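What it costs to keep a two-armed robot working in an ordinary office: a thread on next year's budget

Aleksandra Wróbel
November 23, 2020

1/ I do the equipment planning for our group at Inel. The draft for next year is due in December, and several people have asked how I put the robot part together. I'll go through it line by line, including the ones I got wrong last time.

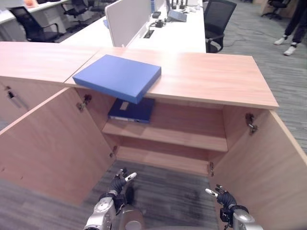

2/ The robot itself is the easy line. You get a quote, you argue about it a little, you put the number in. What eats the budget is everything attached to it: hands, cables, spare parts, floor space, furniture, and the hours of the person standing nearby.

3/ Our work is office storage. Opening cabinet doors, putting a binder on a shelf, taking it out again, moving a box. Dull tasks, and that is the point. If a customer is going to pay for a machine like this, it will be for dull tasks in rooms that already exist.

4/ First line, hands. We run hands with articulated fingers on both arms. Last year I budgeted for one spare. This year I'm asking for two, one left and one right. A left hand is no help when the right one is on the bench, and I should have thought of that before I signed the order.

5/ Could we use simple two-finger grippers and save the money? For a binder lying flat, maybe. We tried a pair from Verkum for a while. They were cheap and solid and I have nothing against them. They were slow on cabinet doors, and the team spent more time on workarounds than the price difference was worth. So hands stay.

6/ Fingertips are a separate line now. They wear. I used to hide them under "consumables" with the tape and the cleaning cloths, and every time the total went over, someone asked me what we were doing with all that tape. We order them in packs of 16. I have put in for enough packs to get through to the next budget without a rush order.

7/ Cables. Boring, but please read this one if you are planning your first machine. A cable that flexes at a wrist all day is a wear part. Buy the spare with the robot. When we ordered ours later, it came from Nevix with a 23-day lead time and the left arm sat idle for all of it. The cable was not expensive. The idle arm was.

8/ Furniture. I have a line for cabinets and I get questions about it every year. Why are we buying cabinets when the building has cabinets? We started with the building's. Then hinges got loose, a door got scratched, and facilities wanted to know who was paying. Now we buy our own, same model as the ones in the office, and nobody has to have that conversation.

9/ On cabinets: buy the plain ones. Hinged doors, a shelf, flat top. I was tempted by a test rig with swappable doors and handles, and Krajewska made us a decent offer on one. I still think it's a good product. For the price of it we can replace ordinary cabinets for years, and ordinary cabinets are what we want the robot to be good at.

10/ I also set aside 400 for small objects. Binders, boxes, lids, folders, whatever the team wants on a shelf that week. It is the smallest line in the plan and the one I hear about most when it runs out, so this year I'm not cutting it.

11/ Space. We work in an open-plan area, between desks and chairs, with people walking past. A separate room was in last year's draft and got turned down. I've left it out this time. The team says they would sooner have the real office around them anyway, and the room would have cost more than all the spare parts put together.

12/ What open plan does cost you is a person. Someone from the team is nearby whenever the arms are powered. I budget that as staff hours and I don't discount it. In the first year I assumed the operator could do other work at the same desk. They can't, or not much. Count the full hour.

13/ Carpet. If your office has carpet, ask the supplier how the base behaves on it before you pay anything. Ask for a test on your floor. Ours was fine, but we found that out after delivery, which is the wrong order to do it in.

14/ Service contract. We have the middle tier. The top tier promises a visit the next day, and I could not show that we would have used it even once. The bottom tier is phone only. If you have somebody in-house who can swap a hand or a wrist joint with the manual open, the middle is enough. If you don't, pay for the top one until you do.

15/ Training. Put in the time for two people to learn the swaps. We had one. He took his leave in the summer, as he should, and a ten-minute job waited until he came back.

16/ How I decide between lines when the total is too high, and it always is: I ask what stops work if it fails. Hands, cables and the operator stop work. A scratched cabinet doesn't. A second charger doesn't, if the first one is healthy. Things that stop work get a spare. Things that don't can wait for the next round.

17/ I run a rule for hours as well. If a part has left us idle for more than 100 working hours in a year, the spare goes into the plan and I don't reopen the argument. Only the cable has hit that so far. The right hand came close.

18/ Something I'm still unsure about is a second robot. The team wants one. With two, a broken arm wouldn't hold everybody up, and the spares would be shared. But it also means a second operator, and more floor than we have now. I've written it up as an option with its own page, separate from the main total, so it can be refused without touching the rest.

19/ Leasing came up too. I got one lease offer. It looked good per month until I read the part about hands, which were excluded as wear items. So we'd be renting the piece that rarely breaks and buying the pieces that do. I said no, but I'd look again if the hands were covered.

20/ A few people asked me for the sheet. I can't share ours, since it has supplier prices in it. I'll make a blank one with the same rows and post it in December once the draft is in.

21/ Answering one reply here: yes, shipping and customs get their own row. Don't fold them into the part price. When you reorder a single cable, the shipping can be more than the cable, and you want to see that before you decide how many to buy at a time.

22/ And another: no, I don't budget for software separately. It's all written in-house by people who are already on the payroll. If you're licensing yours, check if it's charged per arm or per machine. I've seen both.

Recent from Aleksandra Wróbel
- Reading a service contract: the clauses on wear parts
- Why we stopped borrowing the building's furniture
- Verkum grippers after six months of use
- Spare parts shelf: what we keep and what we order
- Questions to ask before a delivery date is agreed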